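Hoso cell

The Hoso cell is a two-arm fruit-handling station at Nornard, set up by Rohani Ginting. It packs artificial fruit, which does not bruise, rot or complain.

Setup

The basket goes within reach of both grippers, and the table is cleared of coffee.

Care

Finger pads are wiped every 100 picks and replaced at 2,464, a figure Ginting has never explained. One arm can hold a peach over the table while the other waits at the basket. 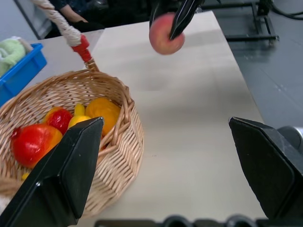

Repairs

Loose fingers are retightened with the arm powered off, a rule added in June.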